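Second pair of arms or spare grippers? Budget due in September

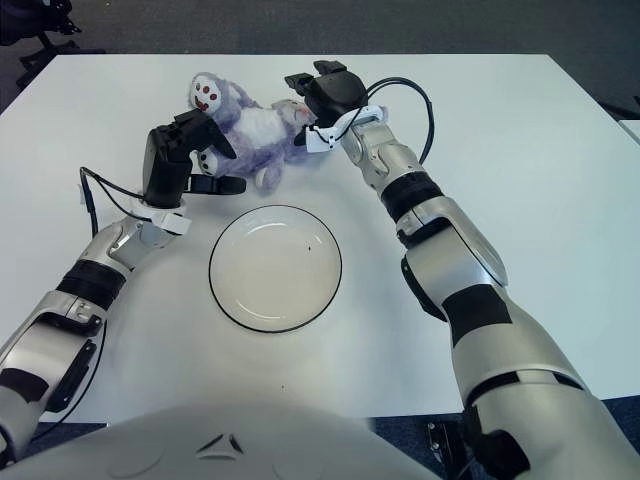

Reply 1: kvermeulen
Both grippers on the toy, plate still empty. The job is toy onto plate, and Brindwood has given us 938 to spend. Flendard want 106 per spare gripper. Thoughts?

Reply 2: pletico_kacper
Spares. Buy 4 and hide 2 from your colleagues.

Reply 3: bailly9
Disagree. Fingers are cheap, cables aren't. Look at those loops at the wrists and price a set before anything else.

Reply 4: pletico_kacper
I've replaced 9 fingers and no cables. Your arms must lead wilder lives.

Reply 5: kvermeulen
Two grippers, then cables with what's left. The second pair of arms can wait for a richer year.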